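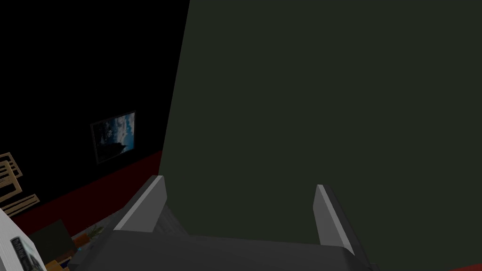 Dark green-grey surface, pale fingers.

3 June 2025

The number 6 bus from Ostcombe changes at the end of June. I've read the whole notice and the new timetable, so I'm putting the main points in one thread.

The first bus in the morning goes ten minutes earlier. If you change at Munro for the hospital you'll now wait on the other side of the road, next to the chemist. The old stop stays for buses coming back.

The late bus is staying. A lot of people thought it was going, me included. It was left off the draft timetable, but it's on the final one, with a small letter next to it. The letter means it only stops at the school if you ask the driver.

Sundays are where it gets worse. There's a long gap after lunch now. If you visit someone in Munro on a Sunday afternoon you either leave before the pudding or stay until it's nearly dark in winter.

Derkolach Lane is no longer a timed stop. The bus still stops there, but there's no printed time for it. Work it out from the stop before and be there early. I missed two last year on that stretch by trusting the printed time anyway.

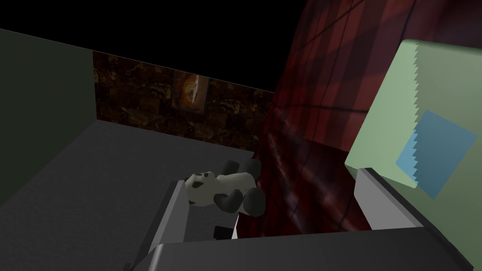 Return tickets bought in the morning can be used on the late bus. That was true before, but some drivers didn't seem to know. It's now printed on the back of the timetable leaflet. I keep one in my coat and have had to show it once.

Skunus is still the app for mobile tickets. It needs a signal when you open the ticket, and there's no signal at the bottom of Ostcombe hill. Open it at home and leave it open. A screenshot isn't accepted.

You can still pay cash. The driver might not have change for a note first thing, so bring coins.

Passes: if yours runs out in June, renew it before the change. The new form asks for proof of address again, even if you haven't moved. A council tax bill is fine. A phone bill isn't, and I had to go back a second time with the right one.

The form also has a box for comments. It takes 2000 characters, spaces included, and it cuts you off without telling you. Write it somewhere else first and paste it in.

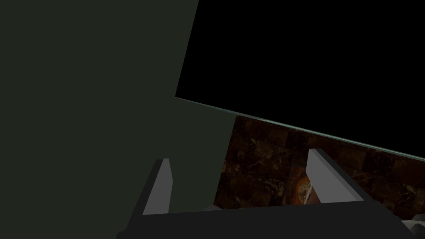 I used my comments box to ask for a shelter on the new side at Munro. There's a bench but no roof, and the wind comes straight up from the river. If enough people ask, it goes on the agenda for the next round -- that's what I was told on the phone, at least.

Paper timetables are in the library and on the bus itself, behind the driver. The one taped up in the post office window is the draft. Don't use it. It still has the late bus missing.

I'll add to this if anything else changes before the end of the month.

1089 shares
188 comments

Comments

Thank you. I'd copied all my times down from the post office one.

Does the early bus still wait for the train if the train's late?

Not any more as far as I know. It used to wait five minutes.

Asked for the shelter as well. Stood there in the rain in March and that was enough for me.

More from this author
Where to get a pass photo done in Ostcombe
Munro car park: new charges
Library opening hours for June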